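Diseño de juegos de rol de mesa
Unidad 4. Resolución de acciones y gestión de la sesión
Apuntes de clase. Versión del 25/2/21

4.1. Alcance de la unidad

Se estudia el procedimiento por el que una mesa de juego pasa de una intención declarada por un jugador a un resultado aceptado por todos. Quedan fuera la creación de personajes (unidad 2) y la economía de la experiencia (unidad 6). El sistema de referencia es Brenidari, segunda edición. Cuando se cite Vondlow se entenderá el reglamento básico, sin suplementos.

4.2. Terminología

Tirada: generación de un valor aleatorio con uno o más dados.
Dificultad (D): valor que la tirada modificada debe igualar o superar.
Margen (M): diferencia entre la tirada modificada y D. Puede ser negativo.
Apuesta: lo que cambia en la ficción según el signo de M. Se fija antes de tirar.
Director: participante que fija D y arbitra las apuestas.

En Vondlow el término «apuesta» no existe; el reglamento habla de «consecuencia» y permite fijarla después de la tirada. La diferencia es relevante para el ejercicio 3.

4.3. Dado único de veinte caras

Distribución uniforme. Con modificador k y dificultad D, la probabilidad de éxito es

P = (21 + k − D) / 20

siempre que el resultado quede entre 0 y 1. Para k = 3 y D = 12, P = 12/20 = 0,60. Cada punto de modificador desplaza P en 0,05, con independencia de la posición inicial. Esta linealidad facilita el cálculo mental en mesa y es la razón habitual para escoger el sistema. Su inconveniente es la dispersión: la desviación típica de un dado de veinte caras es 5,77, de modo que un modificador de +2 o +3 pesa poco frente al azar en una tirada aislada.

4.4. Suma de tres dados de seis caras

Media 10,5, desviación típica 2,96. Los valores centrales se repiten con frecuencia y los extremos son raros: un 18 aparece una vez de cada 216. El efecto de un modificador depende de la dificultad. Pasar de D = 11 a D = 10 aumenta la probabilidad de éxito de 0,500 a 0,625; pasar de D = 17 a D = 16 la aumenta solo de 0,019 a 0,046. En términos relativos, sin embargo, el segundo cambio es mayor. Conviene indicar siempre si se habla de diferencia absoluta o de cociente.

4.5. Reserva de dados

Se tiran n dados y se cuentan los que alcanzan un umbral. Con dados de seis caras y umbral 5, cada dado aporta un éxito con probabilidad 1/3. La probabilidad de obtener al menos un éxito es 1 − (2/3)^n: 0,556 con dos dados, 0,802 con cuatro y 0,912 con seis. El rendimiento de cada dado adicional decrece. Brenidari limita la reserva a seis dados en el texto principal y a ocho en la regla opcional de la página 261.

4.6. Duración de la escena

En las sesiones de prueba del módulo Sindeck, dirigidas por Nandi Jacobs con grupos de cuatro jugadores, los combates ocuparon over 40 minutos de media con la regla de iniciativa individual. La iniciativa por bandos redujo el número de interrupciones, aunque concentró el daño en la primera ronda. La variante Jacobs alterna un turno de cada bando y deja que cada uno elija quién actúa. Es la que se usará en la práctica de marzo.

Tres puntos de control para el director:

a) Antes de pedir una tirada, enunciar la apuesta en una frase.
b) Si el fracaso no altera la situación, no se tira.
c) No repetir una tirada fallida si las circunstancias son las mismas.

El punto c) se incumple sobre todo en las búsquedas y en las cerraduras. Un jugador con P = 0,30 que puede repetir cinco veces tiene una probabilidad acumulada de 1 − 0,7^5 = 0,832.
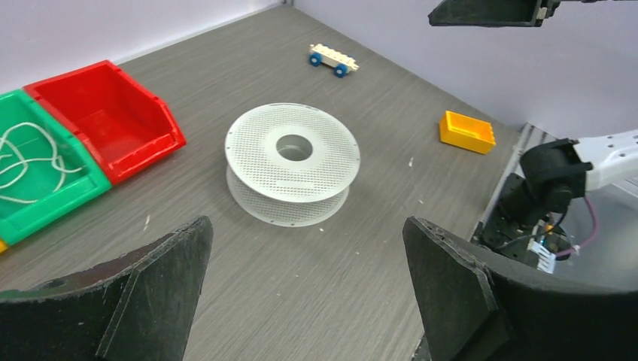 4.7. Información oculta

Las tiradas secretas del director protegen la incertidumbre del jugador, a costa de la confianza en el procedimiento. Vondlow las prescribe para percepción y sigilo. Brenidari las elimina y traslada la incertidumbre a la apuesta: el jugador conoce M, pero no el contenido completo de lo que ha encontrado. Ambas soluciones son coherentes dentro de su propio reglamento. Mezclarlas suele producir discusiones sobre qué sabe el personaje y qué sabe quien lo interpreta.

4.8. Ejercicios

1. Calcular P para k = 5 y D = 18 con un dado de veinte caras. Repetir con tres dados de seis caras y el mismo modificador.
2. Determinar el menor n para el que una reserva con umbral 5 supera una probabilidad de 0,95 de obtener al menos un éxito. ¿Lo permite el texto principal de Brenidari?
3. Redactar la apuesta de una persecución por tejados según Brenidari y reescribirla como consecuencia según Vondlow. Extensión máxima: media página.
4. Con la variante Jacobs, describir el orden de actuación cuando un bando tiene dos miembros y el otro cinco. Señalar la ambigüedad y proponer una redacción que la resuelva.

Los ejercicios 1 y 2 se entregan con el desarrollo completo. En el 4 se admite un diagrama.

4.9. Lecturas

Brenidari, segunda edición, capítulos 3 y 5.
Vondlow, reglamento básico, sección «Consecuencias».
N. Jacobs, notas de dirección del módulo Sindeck, apartados de iniciativa y ritmo.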